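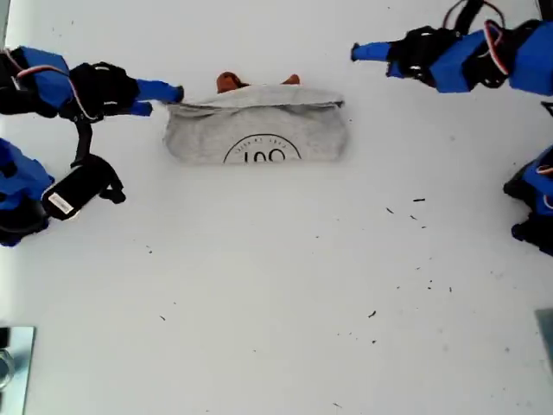

Peça de tecido cinzento-claro sobre a mesa branca, ainda por estender.

Galeria: a sala de dobragem do Centro Têxtil Gramungate

O Centro Têxtil Gramungate reúne nesta página um registo da sua sala de dobragem, espaço destinado à preparação das peças que seguem para o depósito ou que são cedidas às escolas e associações do concelho. A sala foi reorganizada em fevereiro, sob a coordenação de Reda Alaoui, e reabriu ao serviço interno com novas bancadas e um circuito único de entrada e saída dos tecidos. A galeria foi publicada em 12 de junho de 2021 e acompanha-se das notas habituais do serviço.

A mesa
O tampo é branco e mate, o que facilita a leitura das orlas e dos vincos nas peças de cor clara. Na fotografia notam-se pequenos pontos escuros e fibras espalhados pela superfície. A limpeza do tampo compete ao turno que encerra a sala e faz-se com pano de microfibra, sem produtos abrasivos.

O tecido
A peça encontra-se amarrotada, junto ao topo da mesa. O tratamento previsto para tecidos neste estado compreende a abertura completa da peça, o alisamento com a palma da mão do centro para as orlas e a dobra em três, no sentido do comprimento. As peças com vincos persistentes são encaminhadas para a prensa Zerasar, instalada na sala contígua.

Sobre a coleção
O fundo em uso conta com 1.305 peças inventariadas, das quais 183 pertencem ao legado Fahmy, composto sobretudo por roupa de casa. O legado deu entrada sem inventário prévio, e a sua descrição foi assegurada por Irfan Nugroho, responsável pelo registo e autor das fichas disponíveis para consulta na receção. O depósito tem capacidade para mais de 2.000 peças dobradas, distribuídas por estantes Gullby. Cada prateleira recebe no máximo 40 peças — limite fixado para evitar a compressão das que ficam na base.

Normas de dobragem
As dobras são refeitas periodicamente em linhas diferentes das anteriores, de modo a não fragilizar a fibra. Não se utilizam alfinetes nem molas. As peças de maior dimensão são acondicionadas em rolo, com papel isento de ácido, e identificadas por etiqueta de algodão cosida a um dos cantos. Qualquer mancha ou rasgão detetado durante o trabalho deve constar da ficha antes do regresso da peça à estante.

Consulta e cedência
Os pedidos de cedência são dirigidos por escrito ao serviço de registo, com indicação da finalidade e do período pretendido. As visitas à sala de dobragem dependem de marcação e realizam-se em grupos reduzidos — os menores devem ser acompanhados por um adulto responsável. A reprodução das imagens desta galeria está sujeita a autorização do Centro.

Coordenação da sala: Reda Alaoui
Registo e fichas: Irfan Nugroho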